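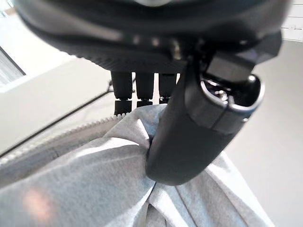
Folding and storing sweatshirts: revised notes for the Trinside clothing room

The sorting notes issued in December covered T-shirts and trousers only. Heavy knits were left out while we settled on a fold that fits the new shelving. That is now done, and the instructions below replace the sheet taped inside the Vellard cabinet. Please take the old sheet down if you find it still there.

Scope

The notes apply to sweatshirts, hoodies and fleece-backed tops in adult sizes. Children's sizes go in the drawers as before. Wool sweaters are handled separately by the Osei Street branch and should be bagged and sent over unfolded.

Fabric

Most of what comes in is a cotton and polyester blend with a brushed inner face. The standard weight we see is 300 grams per square meter. Fabric of this weight holds a crease if it is compressed while warm, so garments coming out of the dryer should lie flat until they reach room temperature. Stacking them straight from the drum is the main cause of the diagonal lines people have been finding across the chest.

Heather gray needs a second look under the lamp. The mixed yarn hides pilling and light grease marks that would be obvious on a plain color. Check the cuffs, the hem and the front pocket opening. Anything doubtful goes back to the wash bin with a clip on the mark.

Lifting and spreading

A heavy top should be lifted at both shoulder seams. Picking it up by a single pinch in the body of the cloth pulls the knit toward one point, and the sleeves then have to be found and untangled on the table. If a garment is already in a heap, work one hand inward until you reach the neckband, turn the neckband away from you, and draw the shoulders apart from there.

Spread the garment face down. Smooth from the center seam outward with the flat of the hand. Drawstrings are pulled level and tucked inside the neck.

The fold

1. Lay the hood, if there is one, flat down onto the back.

2. Bring the left side in to the middle of the back. Turn the sleeve down so that it runs parallel to the side seam.

3. Repeat on the right. The two sides should meet without overlapping, as an overlap makes a ridge that tips the stack.

4. Fold the hem up by a third, then fold again to the neck.

5. Turn the finished piece over and set it on the shelf with the fold facing out.

Zippered hoodies are closed to the top before step 1. The metal pull goes inside the collar.

Do not use the wire folding frames on heavy knits. They were bought for shirts and the side wings do not clear a brushed lining.

Shelving

The Trorine shelves are 80 cm wide and take 2 stacks side by side with room for a hand between them. Keep each stack below the red line on the upright. Above that height the bottom pieces flatten and the size labels can no longer be read from the aisle. Sizes run from left to right, smallest first. Colors are not separated within a size. We tried it over the winter and it doubled the time needed to restock.

Stock position

The count on 2 Apr 2005 was 73 sweatshirts on the shelf, with large and extra large well supplied. Medium is short. The Vellard cabinet is held in reserve for off-season coats and is not included in that figure.

Labels

Size tags printed on the inside of the neck wear off faster than sewn ones. When the print cannot be read, measure across the chest from underarm to underarm and use the conversion card on the side of the table. Write the result on a paper tag and pin it through the neckband seam, never through the body of the fabric. Masking tape is not to be used on brushed cotton. It lifts the nap and leaves a residue that survives a 40-degree wash.

Open item

The conversion card does not cover raglan sleeves, where the underarm point sits lower and the reading comes out a size too large. A corrected card is being drawn up. Until it is available, set raglan tops aside in the blue tray.

Corrections to these notes go to Celina Nowicki at the Trinside desk.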